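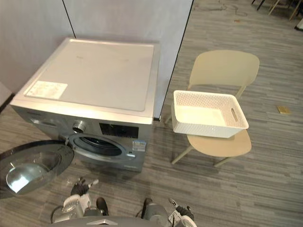
Reading Worn Carvings with Laser Light: The Dalimach Stones
Speaker notes, 27 October 2025
Selamawit Beyene, Hailu Institute for Heritage Survey

Opening

Good afternoon, and thank you to the organizers for the invitation. I will speak about the carved standing stones on the Dalimach ridge and about the method the Institute has used to record them. Saron Negussie directed the field measurements. She will join me for questions at the end.

(Pause while the handouts go round.)

The stones have been known to local farmers for as long as there are records of the area. Earlier visitors drew several of them by hand, and those drawings remain useful. They also disagree with one another. One visitor shows a row of notches along the edge of the tallest stone. Another shows a smooth edge. Both drew carefully, and both worked in whatever daylight the ridge gave them on the day.

The condition of the stones

The rock is a coarse volcanic stone which breaks down grain by grain. Rain is driven against the west faces for much of the year. Lichen covers the upper parts, and the Institute's policy is to leave it in place, as removal can take the surface with it. Rubbing with paper or chalk is no longer permitted at the site.

Many of the carved lines are now so shallow that a fingertip does not find them. At midday they cannot be seen at all. Late in the afternoon, when the sun is low, some of them appear for a short time and then go again as the shadow moves across the face.

(Speak slowly here. The point about low light is needed for everything that follows.)

How the measurement works

The Tostura scanner sends a thin line of laser light across the stone. A sensor set at an angle to the beam watches where the line falls. On a flat surface the line appears straight. Where there is a groove, the line bends, and the amount of bending gives the depth. The beam is weak and the stone is not touched.

Each pass covers a strip about as wide as a hand. The strips overlap, and the Nudetti software joins them into a single surface model. We completed 2496 passes over two seasons. The work was done under a canopy, as strong sunlight reduces the contrast of the laser line. On windy days the canopy moved and the passes had to be repeated.

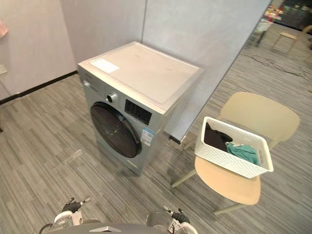
Joining the strips takes longer than measuring them. The software looks for matching shapes in the overlapping parts, and on a stone with an even, pitted surface it can settle on the wrong match. We therefore placed small removable targets on stands beside each stone, never on the stone itself. Any model in which the targets did not agree was sent back and joined again by hand.

Once the model is complete, the color of the stone can be set aside. The lichen staining, which confuses the eye so badly on site, is no longer in view. Lichen does have thickness, however, and it remains in the model as a raised patch. We mark those patches and draw no conclusions from them.

We can then place a lamp anywhere we wish on the screen. A low light from the left shows the upright grooves. A low light from above shows the level ones. No single position shows everything, and I would ask colleagues who publish such views to state where the light was placed.

What the models show

I will take the tallest stone first. The notches along its edge are present. They are much shallower than in the early drawing, and the lower ones fade out toward the ground. The visitor who drew a smooth edge most likely came at an hour when the edge was evenly lit.

On the second stone there is a ring of shallow pits which does not appear in any drawing. The pits are regular in depth and their walls slope in the same way. We believe they were made with a pointed tool. I am less sure of the curved line beside them. It follows a natural crack for part of its length, and two members of our own team read it differently. The report gives both readings.

(If time is short, go straight to the section on direction.)

The question of direction

I am often asked whether the stones mark a sunrise. Our survey measured the direction of the row, and the row does point to a low gap in the eastern hills. The sun rises near that gap in April. It also rises near it on the way back, later in the year. A row of stones must point somewhere, and several of these have leaned or been set upright again. The present line may not be the first one.

For these reasons the Institute does not describe Dalimach as a solar monument. We have said that the matter is open. I recognize that this is a disappointing answer for the visitor board at the car park, where the wording is still under discussion.

Care of the record

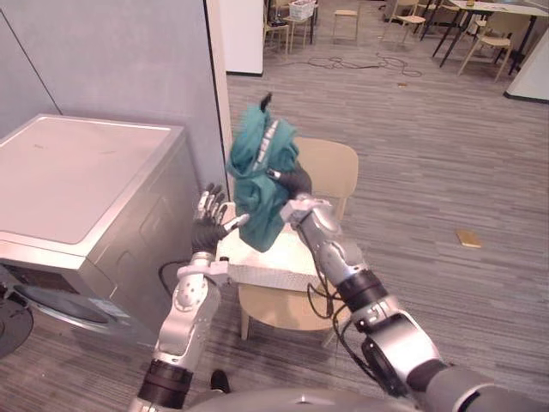
Two robot arms at a beige chair, with a teal cloth held in the right hand.

The raw strips are kept as well as the finished models. Software will improve, and a later team may wish to join the strips in another way. Copies are held in two buildings. Requests for access should be made in writing to the Institute and are normally answered within 60 days.

We intend to scan the west faces again after 12 years. A shorter interval would be of little use, as the expected loss is close to the limit of what the instrument can measure.

Closing

I wish to thank the landholders at Dalimach, who allowed us to cross their fields with heavy cases at planting time. Saron Negussie and I will now take questions. Questions on dating are best directed to her.

Comments

tallgrass_m: I was at the talk and am glad to have the notes. Is the second stone the one nearest the path, or the one by the wall?

R. in the valley: Nearest the path. The one by the wall has no carving that I know of.

oldtheodolite: Good to see somebody say plainly that a row has to point somewhere. I would like to know how the lean was allowed for in the survey of the line.

Pia K.: Are the models going to be put online, or is it by written request only?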